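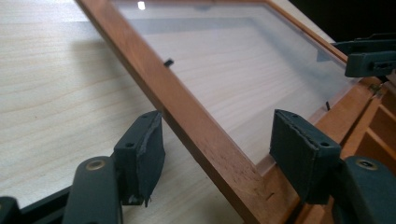 Glazed lids: care, reseating and storage

The glazed display boxes are the part of the Flermont loan collection that goes out most often and comes back with the most faults. Of 592 items checked since February, 68 needed work on the lid before they could be lent again. The causes were dull ones: grit in the rebate, a retaining clip turned too far, a hinge screw that had worked its way out. All of it can be dealt with at a table in under half an hour, and borrowers are welcome to do it themselves provided they follow the notes below.

Taking the glass out

Work on a flat surface with a folded towel under the lid. The pane sits in the rebate on the inner side of the frame and is held by small black clips. Turn each clip only as far as is needed to clear the glass. If a clip is stiff, ease the screw a quarter turn first. Forcing it bruises the wood next to it, and once the screw hole has opened up the clip will never bite properly again.

Where there is a strip along the edge of the glass, leave it in place unless it has come away. It stops the pane rattling. Replacement strip is kept in the Avier drawer and should be cut 4 mm short of the full side so that it does not bunch at the corner.

Lift the glass by two opposite edges and stand it on the towel, leaning against something that will not slide. Do not lay it on bare wood.

Cleaning

Use a barely damp cotton cloth on both faces, then a dry one. Spray cleaner must go on the cloth and never on the pane, even with the pane out. Liquid that gets into the rebate lifts the stain and leaves a pale line which cannot be hidden.

Brush the rebate out with a dry half-inch brush, paying attention to the corners, where dust packs down hard. The frame itself needs a dry cloth and nothing else. Wax may be used on scuffs twice a year at most. Several boxes came back this summer with wax on the inside of the compartments, where it marks paper labels and takes a long time to go off.

Refitting

Put the glass back with the clips turned fully out of the way. Check that it sits down on all four sides before turning any of them in. A pane that rocks has grit under it, so lift it and brush again. Turn the clips in until they just touch. A clip that bends as it comes round is too low and should have a thin card washer put beneath it.

Check the mitres while the glass is in your hands and the frame is light. An open mitre shows as a dark line on the face. Mark it with a pencil cross on the back and send the box in. Please don't run glue into it. Glue on the surface has to be scraped off before the joint can be reglued, and this doubles the work.

Hinges and closing

Close the lid slowly with one hand on each front corner. It should come down level and meet the front wall along its whole length. If one corner lands first, the usual cause is a loose hinge screw on the opposite side. The second cause is a divider standing proud of the walls. Press it down with a thumb. If it springs back, take it out and clear the slot.

Lids should not be left propped on a pencil or a folded label. The weight of the glass is carried by one hinge for as long as the prop is in place.

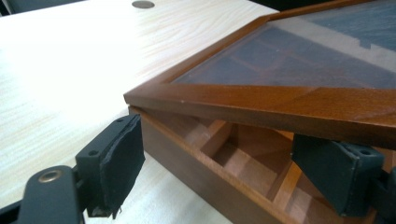
Tu wrote in after the last issue to ask whether the dividers could be waxed lightly at the ends, as they stick in humid weather and get snapped when people pull at them. Candle wax on the bottom edge only is acceptable, Tu suggests, and has caused no marking in three years of use. We have tried it on two boxes and have no objection, provided the wax is rubbed on dry and the surplus wiped away. The sides of the dividers should still be left bare.

Storage

Store boxes flat, lid up, with a sheet of card between each and the next. Do not stand them on edge, as the whole weight of the pane then bears on one rail. Loose frames and spare slats may be stacked, longest at the bottom, and kept out of direct sun, which turns this stain orange on one side.

Spare parts

Clips, screws and edge strip are available from the Rulari counter during opening hours. Glass is cut to order. Measure the rebate in both directions, take off 2 mm each way, and write the box number on the slip. Slips without a box number are put to one side until somebody asks after them. The box number is on the underside, at the back left corner.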